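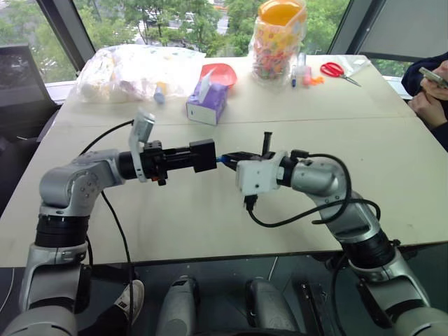
*Two silver arms nearly meeting over a beige tabletop.*

## Lawn and irrigation crew, Brindgate

Spring is nearly here and we can't wait to get outside! Flusier looks after 102 yards in and around Brindgate, and we're hiring 2 people to join the crew through the end of October.

Most of your day will be hands-on lawn work: mowing, edging, overseeding thin patches, pulling weeds before they get ideas. You'll also learn drip lines and sprinkler heads from the ground up (literally, there's a lot of kneeling). If you've never fixed a valve, no problem, we love teaching this stuff.

**What we need from you**

- A driver's license
- Okay with early starts and hot afternoons
- Able to lift a full bag of topsoil
- Friendly with customers and their dogs

**What you get**

- $599 a week, paid every week
- Boots and gloves from day one
- A $400 bonus if you stay the season

Some Spanish is a plus, and so is knowing your grasses, but a love of plants matters more to us.

To apply, drop a note at the Flusier office on Botier Road and tell us a little about your own yard, balcony or windowsill. We read every one!

Posted 2021-03-11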